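Flellulance

Flellulance is a method for training robot arms to handle soft packages, such as padded mailers and plastic shipping bags, from recordings of human-guided motion. It was developed at the Drulbridge laboratory and first described in a technical report dated 1 September 2020. The method belongs to the wider family of imitation learning, in which a controller is fitted to recorded examples in place of being programmed by hand.

Background

Rigid boxes keep their shape when lifted, so a grasp planned from a single camera view usually remains valid until the box is set down. Padded mailers bend, fold and slide over their own contents. The point at which a mailer can be lifted depends on where the item inside has settled, and this can change during the lift. Earlier systems used suction cups and a fixed grasp point at the center of the package. These performed well on flat, lightly filled mailers and poorly on wrinkled ones, where air leaks under the cup.

Method

An operator guides the arm through a task while joint angles, motor currents and camera images are recorded. Each recording is split into an approach phase and a contact phase. The boundary between the two is set at the first sustained rise in wrist torque.

Separate networks are trained for the two phases. The approach network receives images only and outputs a target pose for the wrist. The contact network receives images together with torque readings and outputs small changes in pose at a fixed rate. A switching rule, known as the Furukawa gate after the test site where it was tuned, hands control from one network to the other and can hand it back if contact is lost. The gate has 2 adjustable values, a torque threshold and a hold time.

Training data

The Brilley set, named for the software used to collect it, contains 4000 recordings. Of these, 2761 were kept for training after removal of runs with missing torque data, dropped packages or operator pauses. The remaining runs were not used for testing – the test packages were recorded separately. Tasks include flipping a mailer label side up, sliding it to a table edge, and placing it in a bin.

Printed marks on the packages were left visible. Logos, barcodes and address labels give the image networks a strong cue to orientation, and masking them lowered the rate of correct flips. The authors noted that this may limit transfer to plain packaging.

Work area

Recording was carried out in ordinary furnished rooms as well as in the laboratory, in order to vary background and lighting. Network and computing equipment was kept close to the arm to shorten cable runs.
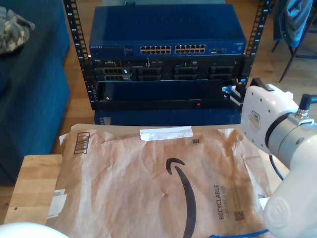

Results and limitations

In the published tests, the two-network version completed more flips than a single network trained on the same recordings. The difference was largest for crumpled mailers and small for flat ones. Retries after a lost grasp were limited to up to 6 per package.

The method does not estimate the weight or position of the contents. Heavy items that shift during a lift remain the main cause of failure. Results also depend on the torque threshold, which must be set again when the wrist tool is changed.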